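Section 6. Camera Tilt Evaluation in the Playroom Scene
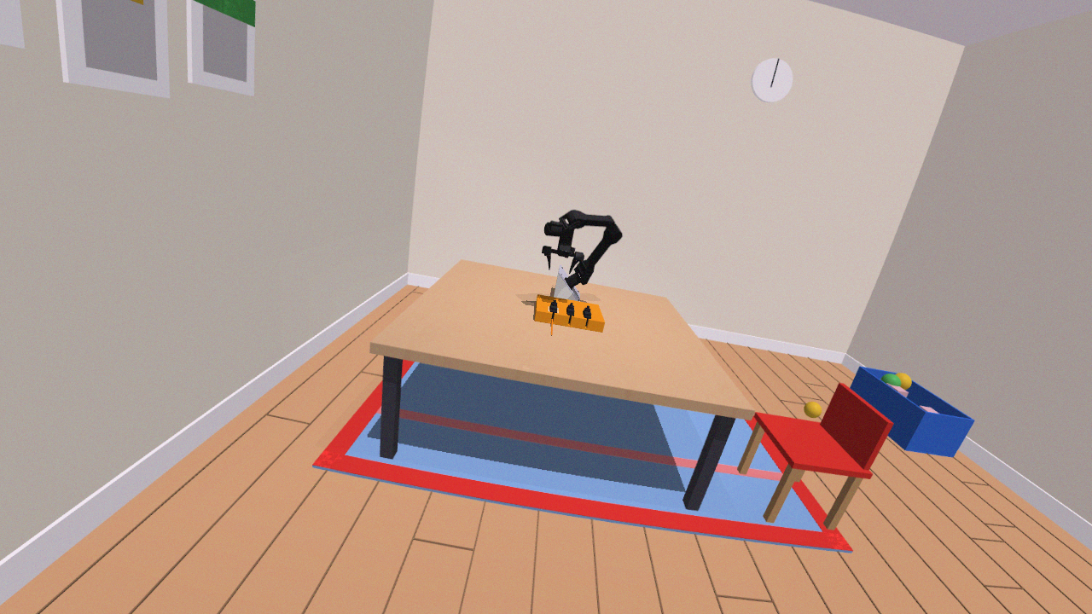
Khôi Dương, Heltport simulation group. Last revised October.

This section covers the set-up and running of the camera tilt test for tabletop manipulation policies. The test measures how far a policy's success rate falls when the camera is rolled from level while the robot, table and task objects stay put. It assumes a working Relotside install and a trained policy checkpoint. Training is covered in Section 4.

6.1 Preparing the scene

1. Open the playroom scene from the Relotside scene menu. The scene loads with the arm mounted at the rear of the table and the room furniture (rug, red chair, blue bin, wall clock) in place.

2. Set the arm to its start pose. The gripper should be open with both fingers pointing down over the work area.

3. Place the orange block on the tabletop in front of the arm. Check that the three black fittings are lined up along it.

4. Leave the room furniture as loaded. Policies trained with the full room use it as background, and removing the bin or chair changes the baseline score.

Note: The clock is scenery. It is not linked to simulation time and should not be used to check the step rate.

6.2 Setting the tilt

5. In the camera panel, select Roll and enter the angle. Positive and negative values are run as separate conditions.

6. Render one still and inspect it. The block and both gripper fingers must be inside the view. Wall pictures may be cropped by the edge of the view without affecting the test.

7. Save the camera file under the condition name. Do not overwrite the level camera file, which is needed for the baseline.

Caution: Roll the camera only. Rotating the scene root gives a similar render but also turns the gravity vector, and objects will slide during the rollout. Results obtained this way must be discarded.

6.3 Running and scoring

8. Run 100 episodes per condition, starting with the level camera. Each episode stops at 400 control steps or on success.

9. Use the same list of random seeds for every condition.

10. Export the log and compute the success rate per condition. Report the difference from the level baseline together with the raw rate.

If the level baseline is under 90 percent, stop and check the checkpoint before running tilted conditions. In the Nernside trials, most low baselines were traced to a mismatch in image size between training and evaluation. A full set of conditions takes roughly 6 hours on one GPU.

Note: Shadows are computed from the scene light and do not change with camera roll. If the table shadow on the rug shifts between conditions, the light has been attached to the camera. Detach it and repeat the affected runs.

Failed episodes are kept in the log with their final frame. For the Hennessy comparison, label each one as a missed approach, a failed grasp or a timeout, using the codes in Section 7.

Heltport Simulation Group | Contact | Copyright Heltport | Back to top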